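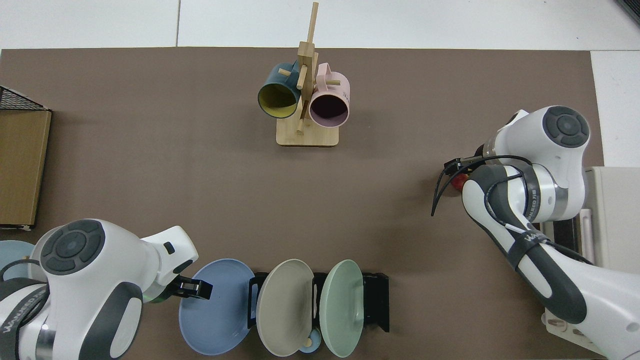 Medve Workplace Services, Break Room and Kitchen Operations

Working Alongside the Dish Station: Instructions for Kitchen Staff

This page is for staff on the Ollora and Luliso floors, where two robot arms now put away mugs and plates. It replaces the hand-stacking instructions issued in October. Washing, drying and inspection remain with kitchen staff.

Before you start the station

Lay the work mat flat and stand the mug tree near the back of it, with the pegs clear. Place the plate rack at the front, between the two arms. Plates stand upright in the rack. Mugs hang by their handles with the mouth facing down. Move cables away from the dishes and keep the power strip off to the side, where water cannot reach it.

Check every item by hand first. Anything chipped or cracked goes in the breakage bin and is entered in the kitchen log. The grippers close on whatever is in front of them, and a damaged rim may give way.

Starting a cycle

1. Set out dry items only, with space between them.
2. Step back behind the floor line and tell anyone nearby that you are starting.
3. Press Start on the wall panel and remain in the room until both arms have come to rest.
4. Look over the mug tree and the rack. Straighten anything that is leaning.

If an item slips or an arm stops partway, press Stop on the wall panel before reaching in. Do not pull a mug out of a gripper. If the station does not restart after two attempts, finish the load by hand and report the fault to the operations desk.

Changes to your shift

The closing shift is still staffed by two people. One runs the station while the other handles glassware, knives and serving dishes, none of which may be given to the arms. Staff will trade these duties halfway through the shift so that everyone stays practiced at both.

Job grades and scheduled hours are unchanged. Time spent learning the station is paid at the regular rate, and the first training session is held on Monday before opening. Employees who prefer not to operate the station may ask their supervisor for other closing duties.

Faults, near misses and suggestions should be entered in the Stestusari log at the end of each shift.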